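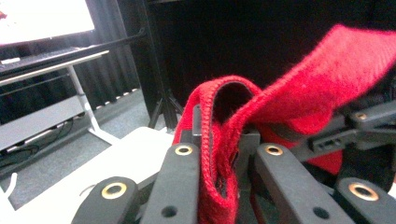
Gollus hand gripper: your questions answered

Updated Mar 18, 2024

Hello, I'm Vasylyna Nazarenko and I run Skeso, the small workshop that makes the Gollus. I answer all the emails myself, and the same things come up again and again, so I've put them on one page. If yours is missing, write to me and I'll add it (I'm a bit slow at adding things, but I do get there!).

What is the Gollus?

It's a gripper you hold in your hand. You pick things up with it and put them somewhere else, and the kit records how you did it, so that a robot arm with the same sort of fingers can be taught the job later. You don't need an arm to use it. Plenty of our customers don't own one and hire time on somebody else's when their recordings are ready.

Do I need one or two?

Depends on the job. Picking up a cup and putting it on a shelf, one is fine. Clothes, bags, hats, anything with a strap or a lid, I'd go for two straight away. I talked myself into doing everything with one hand for a whole winter and I wouldn't recommend it.

You can buy a single now and a second one in May when the next batch is ready. They'll pair up happily.

Will it hold soft things?

Yes, and this is my favourite question, because soft things are the reason I started. Knitwear is lovely to work with once you get the knack: take hold of a fold, let the fabric sit down between the fingers and close gently. If you pinch right at the edge you'll only get a few fibres and it'll slide off. Fuzzy wool does leave fluff behind, so keep a soft brush nearby.

What about very thin fabric?

Silk scarves and tights are hard. You can do it, but expect to have a few goes at each one. The Ferri finger pads (sold separately) are grippier and help a lot.

What can't it do?

Coins on a flat table. Needles. Anything heavier than a full kettle, please! And keep it away from the sink, as it isn't sealed and water will get in.

Can you show me a two-handed job?

Hats are the one I always suggest. A cap has a stiff brim and a floppy crown, a visor has a strap that swings about, and you've got to get them on and off a stand without dragging the whole stand over. 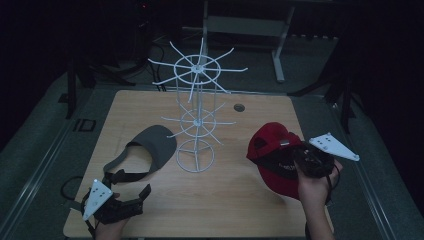
Two-handed hat work: a visor on the left, a red cap in the right-hand gripper and the white wire rack between them.

My advice with a rack is to go slowly on the way in and even slower when you let go. People tend to whip the gripper away the moment they've opened it, and then the strap catches and off comes the hat. Start with the cap, it's the easier of the two.

What's the white triangle with dots on?

Each gripper in a pair has one. It's there so the software can tell where your hand is and which way it's tilted. Try not to cover it with your sleeve, and don't put stickers on it. (Yes, someone did. They were very nice stickers.)

Do the cables get in the way?

A bit, for the first hour or so. Leave yourself a slack loop at the side of the table and don't pull the cable tight across where you're working. If you're on two grippers, run one cable off to each side and you'll stop noticing them. I get asked for a wireless version nearly every week, and I'd love one too, but I haven't managed to make one I'd be happy to sell.

How long does it take to set up?

Give yourself 30 minutes the first time, including finding somewhere for the stands. After that you're mostly switching on and checking the picture.

Do I need a special table?

No. Any flat table that doesn't wobble will do. Very shiny tops can be a nuisance under a bright lamp, so if you're getting glare, put a plain board or a cloth down. A plain dark backdrop behind the table is nice to have too, and an old curtain works.

What's Jelleo, and do I have to use it?

Jelleo is the recording program that comes with the kit. It starts and stops the recording, lets you bin the bad goes and saves the rest in one folder. You can use your own program instead, the files are plain and there's a page in the booklet that tells you what's in each one. I'd still do your first session in Jelleo so you know what a good one looks like.

How many recordings do I need?

I get this one daily and I never have a good answer. For one simple job with one object, I tell people to aim for 300 and then see how the arm gets on. Move things around between goes! If the cap is always in the same spot, the arm will only ever learn that spot.

Is it tiring?

Your thumb will know about it. I stop for a cuppa after every short batch and swap hands when the job allows. The handle is the same for left and right.

Can I send it back?

You've got 14 days from when it arrives, and I don't mind if it's been used, so long as it's clean and everything's in the box. Ferri pads can only come back unopened.

What if something breaks?

The guarantee is 18 months and covers the fingers, the handle and the cable. It doesn't cover dropping it on a stone floor, but email me anyway, as most bits unscrew and I can usually post you a spare.

Do you lend them to schools?

I have one pair that goes out on loan. There's a waiting list, so tell me roughly when you'd like it and what you want to pick up.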